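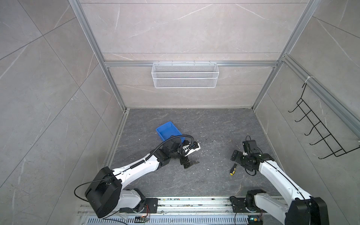 What is the best way to sweep up very small debris with a dustpan and hand brush?

Use short, slow strokes toward the pan, keep the lip of the pan flat on the floor, and move the pan back a little after each stroke. Most of what gets left behind is in a thin line under the lip, and it takes two or three extra strokes from a new angle to get it.

Dustpan and Brush: What Gets Left Behind
Consuelo Magaña
Mar 3, 2020

Background

My project looks at a small household job, sweeping crumbs and other light bits off a hard floor. I picked it because my family argues over whether the brush or the dustpan is to blame for the line of dirt that stays on the kitchen floor. I wanted to measure that line and see what changes it.

Materials

I used two hand brushes, a Grilateo with soft bristles and a Pikov with stiffer ones. Both were used with the same plastic dustpan, a Kostiuk with a straight front lip. The debris was white paper run through a hole punch and then cut smaller with scissors. I weighed everything on a kitchen scale that reads to a tenth of a gram. The floor was smooth vinyl tile, washed and left to dry overnight before the first trial.

Method

For each trial I spread 5 grams of paper bits over a square of floor marked with tape. I swept toward the center first and then into the pan. I stopped when 30 seconds had passed on the timer. What was in the pan went on the scale, and I subtracted that from the starting weight to get the amount left behind.

I did four kinds of trial:
Soft brush, pan held flat
Soft brush, pan tilted up at the back
Stiff brush, pan held flat
Stiff brush, pan tilted up at the back

I did the same number of trials for each kind and mixed up the order, so that getting better with practice would not help one brush more than the other. 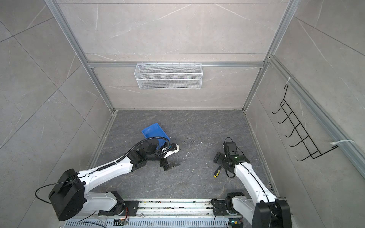 The bits in the middle of the square were the easy part. They could be gathered into a pile quickly with either brush. The trouble started at the edge of the pile, where a stroke pushes some bits forward and spreads others out to the side. I began to use the corner of the brush for these, and I kept doing that in every trial so the results could be compared.

Results

The soft brush left less behind than the stiff brush in both pan positions. The stiff bristles bent and then sprang forward at the end of the stroke, and some of the paper jumped over the pan or landed beside it. Slowing down helped, but then there was less time for the last few strokes.

Pan position mattered more than the brush. When the back of the pan was tilted up, the lip pressed down and the line under it was thin. I had expected this. What I did not expect was that tilting too far made paper slide back out when I lifted the pan. The best trials were with the soft brush and a small tilt.

Static was also a problem. On dry days the paper stuck to the bristles, and I had to tap the brush on the inside of the pan before weighing. I did not do this in my first few trials, so I threw those results out and did them over.

Problems and changes

The kitchen scale is not really good enough for amounts this small. A single bit of paper weighs too little to show up at all. I would borrow a better scale from the chemistry room next time. I would also try other kinds of debris, such as rice or sawdust - paper is light and moves in the air from the brush, which heavier bits would not do.

I only used one dustpan. A pan with a rubber lip would probably change the results, and I plan to test a Koltelard pan in July if I can get one. The tape around the square caught some paper along its edge too, so chalk might be better for marking.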